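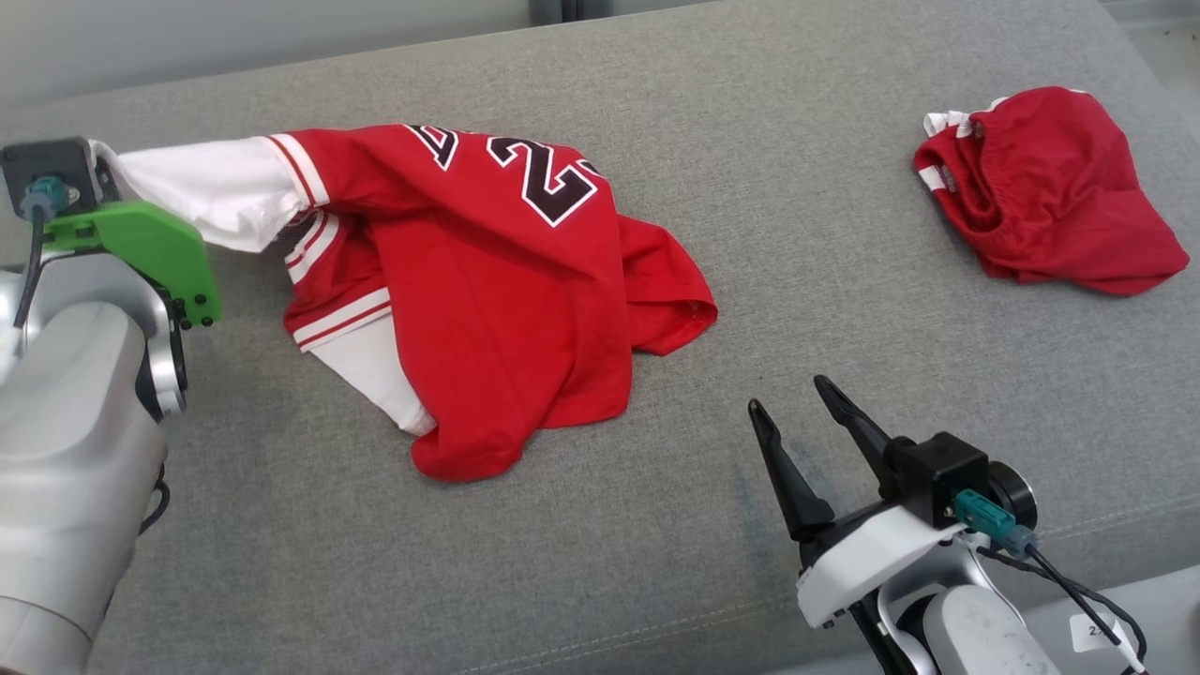 Figure 1. Two arms at a gray upholstered surface, the left gripper holding the sleeve of a red jersey.

2. Planning and Budgeting for a Two-Arm Garment Station

2.1 Before You Request a Quotation

This section is for the person who will prepare the purchase request for a Kalline station. Complete it before contacting the Skurnham sales office. Quotations issued without a completed planning sheet remain valid for 2 weeks only and cannot be extended.

1. Write down the garments the station will handle. List separates one by one — a jersey and a pair of shorts are two entries.
2. State how garments will arrive: flat, hung, or crumpled. Crumpled items take longer per cycle and should be budgeted at the slower rate given on the planning sheet.
3. Choose the work surface. A table, bench, or padded seat may be used, provided both arms can reach the whole working area.
4. Record the color of the surface and the main colors of the garments. Choose a surface that contrasts with the items to be picked.

Note: The surface is not included in the base price. Enter it on line 7 of the planning sheet, even if you already own one.

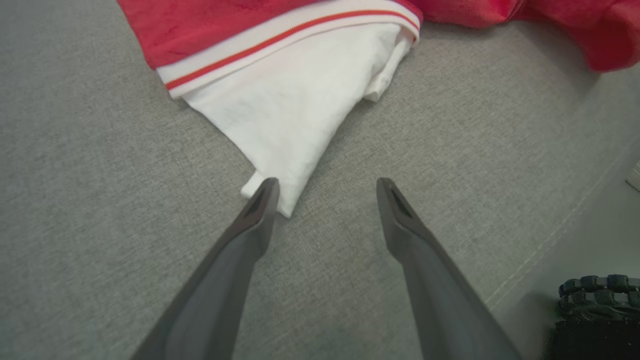
Figure 2. Wrist view with the fingers open, close to a folded corner of white cloth. The weave of the surface is visible between the fingers.

2.2 Grippers and Cameras

Each arm is quoted with one gripper and one wrist camera. Spare fingers are quoted separately.

1. Decide whether both arms need the same fingers. Mixed sets are allowed but must be entered as two line items.
2. Order one spare finger set for each gripper. Fingers are wear parts and are not covered by the warranty.
3. Add one spare camera cable per arm. Allow enough length for the full movement of the wrist.
4. If your surface has seams or a coarse weave, request a sample trial before you commit. Send a piece of the actual covering to the Skurnham office, marked for the attention of Radosław Makowska.

Caution: Do not substitute fingers from another supplier during the warranty period. Damage to the gripper body caused by other fingers will be repaired at the owner's expense. 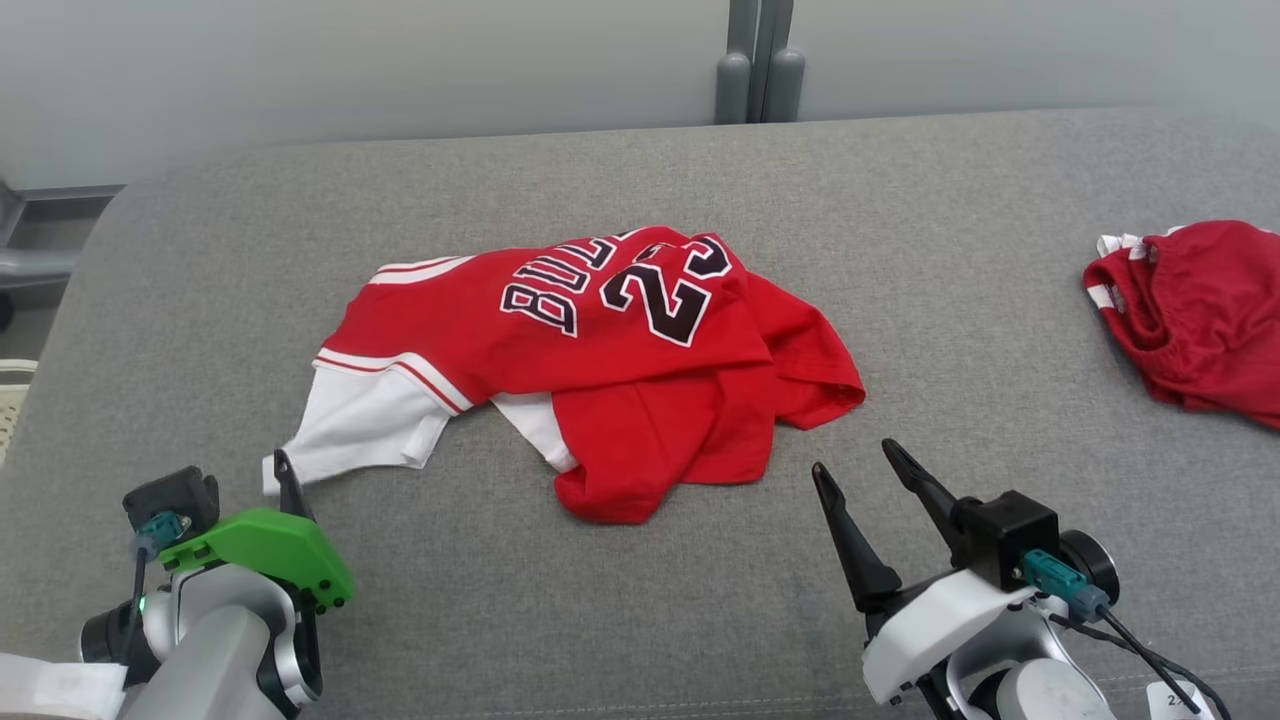 Figure 3. Jersey lying crumpled between the two grippers, with the lettering partly hidden by a fold.

2.3 Annual Running Costs

1. Set aside funds for a gripper inspection every 6 months.
2. Plan for finger replacement after 2,000 operating hours, or sooner if the tips no longer meet evenly.
3. Include operator time. Garments with printed lettering, striped trim, or more than one color may need additional set-up sessions, and these are often left out of first-year budgets.
4. Keep a set of test garments for the station. Do not return them to general use. 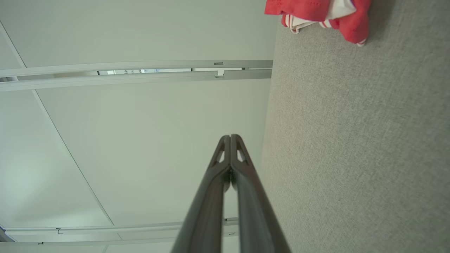 Figure 4. Wrist view with the fingers closed. White rails are visible against the pale panels behind.

2.4 Room Survey

1. Survey the ceiling as well as the floor. Note rails, light fittings, and seams between panels, and attach a sketch to the planning sheet.
2. Confirm that neither arm can touch a wall, rail, or neighboring frame at full extension.
3. Report any planned change to the lighting. A new survey is required if fittings are moved after installation.

Caution: Keep people outside the reach of both arms whenever power is on, including during demonstrations.

Return the signed planning sheet and the room sketch together. The order number will be issued once both have been accepted.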